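The man who wants you to fold the wipe

Kacper Szczepańska has strong views on how to clean a desk, and he is aware of how that sounds. He runs the shared workspace routine at Brundton, where 3482 people have some claim on a desk they don't own, and for the past three years he has been trying to get them to wipe it down when they leave. I went to see him expecting a lecture on germs. I got one on folding.

"People take a wipe out, ball it up and push it around," he says. "That's a wad. You're cleaning with the same damp inch the whole time and the rest of it is bunched up in your palm doing nothing."

His method fits on a card. Lay the wipe flat on the desk. Hold one side down with one hand, fold the other side over with the other. Wipe in one direction, turn to a clean face, wipe again. When you run out of clean faces, throw it away and take a new one. He says you can get eight faces out of a single wipe if you fold it three times. I tried this at home before I came and got eight faces, four of which were on the inside of something and had to be dug out. He nods when I tell him. "You were hurrying."

I ask whether any of this has been tested. There is a pause. A few years ago his office ran what he calls a trial, with 1582 desk checks over one term, using a lamp and a marker gel that glows if it hasn't been wiped off. The folded wipes did better. But the people doing the folding had also sat through a session on it, and knew somebody would be coming around with a lamp. Wouldn't they have done better with a wad too?

"Maybe," he says. "I wouldn't swear to it. I'd say they covered the corners, and the corners were what we were failing on."

That seems fair, and it is also a smaller claim than the one on the card, which says folding "removes more." More than what, the card leaves open. He says he'll look at the wording. He said the same, a colleague of his told me later, in September. 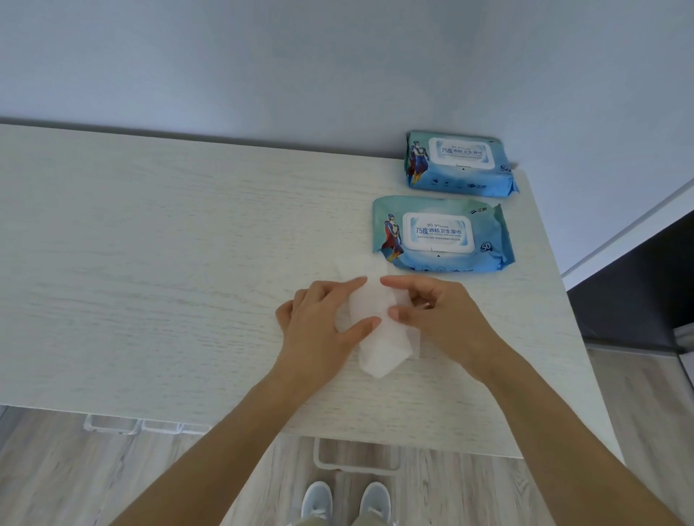
Workplace Services, Brundton

The wipes are a sore point of their own. The packs on the desk say 75-degree alcohol on the lid, and the front one has 99.9% printed on it as well. Each has a superhero in a red cape on the left side. I ask Szczepańska what he makes of the superhero.

"I don't make anything of him. It's packaging."

And the 99.9%?

"Same answer, more or less." He picks his words here. A number like that, he says, comes from a lab, on a known surface, with the liquid left on for a set time. A person cleaning up before a train does not leave anything on for a set time. "They see the number and they think one swipe and it's done. I'd be happier with a plain pack that said: keep it wet, wait, then go."

So why buy these? Price, mainly, and a lid that closes again. Brundton used a tub from Gostik before, and the lids were left open so often that half of each tub dried out. He also looked at a spray-and-cloth system from Vekari, which he liked and the budget did not. The soft packs lie flat by the wall at the end of a desk and don't fall over. I had hoped for a better reason, but I suppose that is how most things get bought.

There is the matter of the desks, too. They are white, with a faint gray grain, and I suggest that streaks in a pattern like that might hide a certain amount of dirt. He doesn't argue. "Rutkowska supplied them. I'd have picked plain white. Then you'd see every coffee ring and I could stop handing out cards."

Before I go I ask him the thing I came to ask, which is whether people would be just as well off washing their hands and leaving the desk alone. He thinks about it for longer than I expected.

"For getting sick less? Hands first, every time. I tell them that. But the next person has to sit there – and it's nicer to sit at a clean desk. I don't need a study for that part."

I asked if I could take one of the cards. He gave me two.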